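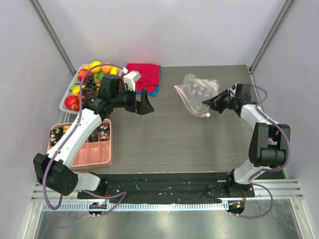 Kitchen Help > Food Storage > Bags and Containers

Freezing grapes in zipper bags without clumping

Posted by Rhona Shearer, 9 March 2022

I freeze grapes for packed lunches in the large clear bags from Dukwood. After 2 days they are one solid block and the inside is full of frost. The grapes are rinsed, pulled off the stem and bagged right away. Freezer is set to the usual 0 F. Is the bag at fault, or the method?

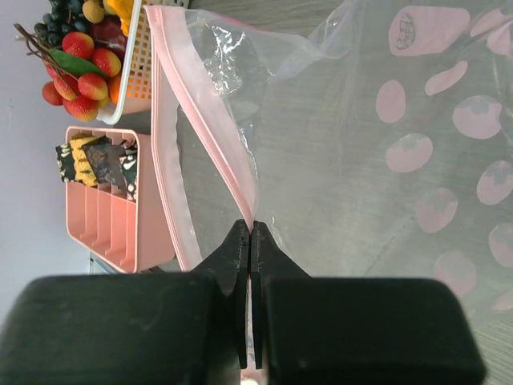 Seidu Amissah

Method. Surface water is what bonds them. Drain the grapes, dry them on a towel, then freeze in a single layer on a tray until hard. Bag them after that - 500 g per bag is plenty. Press the bag flat from the bottom up and close the last inch of the zipper once the air is out. Frost means air was left in or the seal is open somewhere. Run a finger along the full length of the closure, corners included.

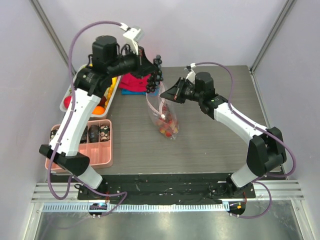 Photo: Temville Kitchen Notes

Leave them on the stem until after the rinse. A torn stem end lets juice out, and juice freezes into glue.

anozie_258

just use a hard tub. bags always leak

Comments

previne: Tubs hold more air than a pressed bag, so expect more frost in a half-full one.

Rhona Shearer: Tray method worked. Still some frost near one corner of the zipper, will try a new bag.

dukwood fan: Does this work for blueberries?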